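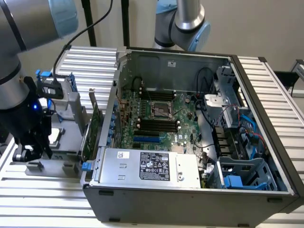

Bench notebook, 19 Sep 2019 – the oat sourdough, again

I know I promised Kjell I would leave the oat loaf alone until December, but the Cardoso flour arrived and I couldn't help myself. I'm writing this with dough still under my nails, so please forgive the state of the page.

Started the levain before breakfast with 11 g of the old Fedcombe starter, which had been sulking in the back of the fridge and smelled more like nail polish than I would have liked. I gave it two feeds and a warm corner and it came around nicely, full of bubbles and pushing at the lid by lunch. Such a forgiving thing, that starter!

Soaked 150 g of rolled oats in boiling water, covered them with a plate and then forgot them while I was on the phone with Sølve Lundgren about the Soltska rye (more on that when her samples come, she is sending the coarse and the medium). They went very gluey. Last time I drained them and the loaf came out dry at the edges, so this time everything went in, glue and all, and I held back a splash of the dough water to make up for it.

Mixing was a bit of a wrestle. The dough felt slack for the first two folds and I very nearly threw in more flour, but Kjell Nygård's old advice is to wait one more fold before doing anything silly, and by the third it was holding a shape – not a proud shape, but a shape. Salt went in late, after the first fold. I should have done it earlier and I don't know why I keep forgetting.

Split it between the two Bemeck tins. The left one weighed 183 g more than the right because I cut by eye. Rolled the tops in dry oats, which stuck well on the heavy one and slid off the other.

Both are in the cold now under a damp cloth. Plan is to bake first thing, lid on until the color starts, then turn the oven down sooner than last time so the oats on top don't scorch.

Still to do: wash the big tub, feed what's left of the starter, ask Sølve if she soaks her oats cold. Kjell, if you get in before me, please don't lift the cloth to look!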